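**November 22, 2023**

Juvine Bakery will open its second shop next month, taking over the corner unit on Mamani Street that used to be a shoe repair counter. The lease was signed last week and the ovens are already in, owner Leidy Sánchez told us.

The new shop will sell the same bread, rolls and donuts as the first one on Plako Avenue, along with coffee and a short lunch menu. It will have seats for customers, something the Plako Avenue location has never had room for. People there buy at the counter and leave, or eat standing on the sidewalk when the weather allows.

Sánchez said she had been looking for a bigger place for 3 years. Two earlier deals fell through, one over parking and one over the cost of putting in a new exhaust fan. The Mamani Street unit needed new wiring and a floor drain, and the landlord agreed to split the bill.

"I didn't want to move. I wanted to stay where we are and have another place too," she said. "People walk to us on Plako. I can't ask them to get in a car for a loaf of bread."

Most of the baking will shift to Mamani Street, where the kitchen is larger. The Plako Avenue kitchen now turns out 300 loaves on a normal day, and Sánchez said the new one can handle 800 once the crew is used to it. Bread for the old shop will go over by van before opening time. Donuts will still be fried at both places, as they don't travel well in the van and the glaze gets marked.

The donut list will stay as it is through the winter. Chocolate glaze is the best seller, and the rainbow sprinkle kind goes fastest on days when school lets out early. A maple bar that was tried in the fall did not sell and has been dropped.

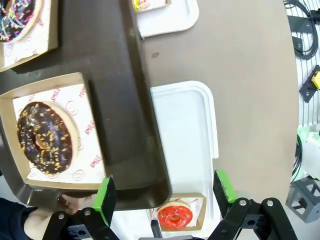
## Hours and parking

The Mamani Street shop will be open from 6 a.m. to 2 p.m. every day except Monday. Plako Avenue keeps its present hours. Both shops will close early on the day before Christmas, and orders for that week have to be in by December 18.

There is no parking lot. Street parking on Mamani is free for 2 hours, and the city lot behind the Troredo Building is a short walk away - drivers should use the side entrance, as the main gate is closed for paving until the end of the year. A bike rack will go in by the front door once the city approves the spot.

The number 3 bus stops across the street. The stop was moved half a block last summer during the water main work and has not been moved back.

## Jobs

Sánchez is hiring for the new location. She needs two bakers for the early shift, which starts at 3 a.m., and counter help for mornings and weekends. Bakers should have worked in a commercial kitchen before. Counter workers will be trained at Plako Avenue before the opening.

Applications are being taken in person at the Plako Avenue shop after noon, when the line is shorter. Ask for Leidy.

## Street work

Neighbors on Mamani Street may notice some noise in the coming days while the old sign comes down and the front window is replaced. The contractor's permit allows work from 8 a.m. to 5 p.m. One lane may be closed for part of a morning when the glass is delivered.

An opening date has not been set. Sánchez said it depends on the final health inspection, and that she will post the date on the door of both shops when she has it.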